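Search this blog
Type and press enter

Replacing the condensate pump on the basement air handler

Tuesday, September 3, 2019
Posted by Magdy Ashour

The float switch tripped again on the basement unit, so I replaced the condensate pump. These are my notes, mainly for the next time I have to do it.

The air handler is a Ladberg, installed by the previous owner. It sits below the level of the floor drain, so the condensate has to be lifted to the laundry standpipe through 3/8 inch vinyl tubing. The old pump still ran, but the check valve leaked back. Water in the vertical section returned to the tank after each cycle, the float rose, and the pump started again. I put a cheap counter on the circuit and logged 706 starts between one Saturday morning and the next. In the same weather the new pump made far fewer.

I had cleaned the check valve twice before. The seat was pitted and the part is not sold separately, so the whole pump came out. The replacement is a Kostell with the same outlet size and a slightly taller tank.

Order of work:

Thermostat off, then breaker off.
Pull the tubing from the barb and let it drain into a pail.
Unplug the pump and mark the two safety switch wires.
Level the new tank. Mine needed a shim at the left rear.
Reconnect the switch in series with the low voltage call for cooling.
Fill the tank by hand until the pump starts, then hold the float up and check that the compressor drops out.

The last step is the one I skipped on the previous pump. The switch had been wired to the wrong pair and never did anything, as I learned from a wet carpet.

I also replaced the tubing. The old run had a sag behind the water heater where slime had collected. The new run goes straight up, then slopes down to the standpipe with a clip at every second joist. Keep the end of the tubing above the trap - a sealed end can siphon.

Before closing up I flushed the drain pan with warm water and vinegar. I do not use bleach near the coil. The trap on the pan outlet had more rust in it than I expected, so the pan itself is probably next.

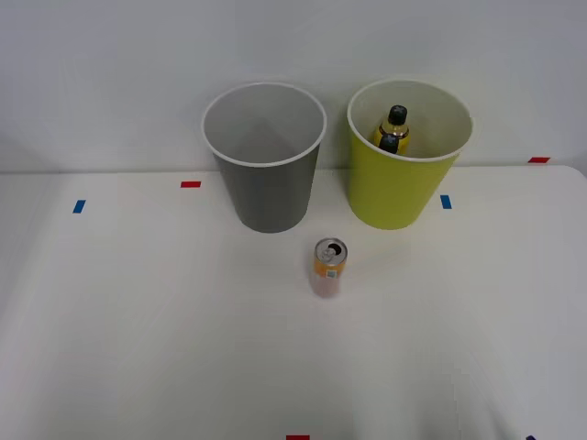 Gray bin, green bin, one can.

Next job is the return duct, where the tape has let go at two seams. I have mastic left over from the attic.

3 comments

Doaa Lahlou
Which pair did you use for the safety switch? Mine breaks the common and the thermostat goes blank when it trips.

Magdy Ashour
I break Y. The blower keeps running and the display stays on. Breaking R shuts down everything, which some people prefer.

Ghizlane Abdel Hamid
Same siphon problem on our Zosham unit. A vented tee at the high point fixed it.

Contact | Copyright Magdy Ashour | Back to top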